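Was ist eigentlich eine Haftpflichtversicherung?

Stell dir vor, du spielst mit deiner Freundin Fußball im Hof. Du holst weit aus, der Ball fliegt — und klirr! Die Fensterscheibe der Nachbarin ist kaputt. Eine neue Scheibe kostet 300 Euro. Puh, so viel Taschengeld hat kaum jemand!

Jetzt kommt etwas richtig Spannendes ins Spiel: die Haftpflichtversicherung. »Haften« heißt, dass man für einen Schaden geradestehen muss, den man bei anderen angerichtet hat. Hat deine Familie so eine Versicherung, kann sie den Schaden dort melden. Die Versicherung prüft dann, was passiert ist, und bezahlt oft die Rechnung.

Woher kommt das ganze Geld?

Das ist der tollste Teil! Denk dir ein Dorf, es heißt Posar. Dort wohnen 183 Familien, und jede legt im Juni 2 Euro in einen großen Topf. Rechne mal mit: Das sind zusammen 366 Euro! Geht bei einer Familie eine Scheibe zu Bruch, wird sie aus dem Topf bezahlt, und es bleibt sogar noch etwas übrig. Jeder gibt nur ein bisschen, und trotzdem reicht es für einen großen Schaden. Den Betrag, den jede Familie einzahlt, nennt man Beitrag.

Müssen Kinder selbst bezahlen?

Ganz kleine Kinder müssen das nicht. In Deutschland haften Kinder unter sieben Jahren nicht für Schäden, die sie anrichten. Ab sieben kommt es darauf an, ob ein Kind schon verstehen konnte, dass etwas gefährlich ist. Und die Eltern? Die haften nur, wenn sie nicht gut genug aufgepasst haben. Verrückt, oder? Viele Erwachsene wissen das gar nicht!

Und wenn bei uns zu Hause etwas kaputtgeht?

Dafür ist die Haftpflicht nicht da, denn sie hilft nur bei den Sachen anderer Leute. Für Möbel, Kleidung und Spielzeug gibt es die Hausratversicherung, zum Beispiel nach einem Brand oder wenn ein Rohr platzt. Und was fest zum Haus gehört, also Dach und Mauern, schützt die Gebäudeversicherung.

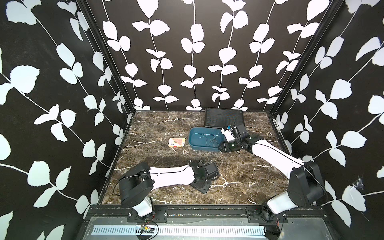

Weiße Ranken und Blätter auf schwarzer Tapete

Frag doch heute Abend mal nach, welche Versicherungen ihr habt. Vielleicht dürft ihr zusammen in den Ordner schauen — da stehen jede Menge komische lange Wörter drin!

Text: Zodwa Nkosi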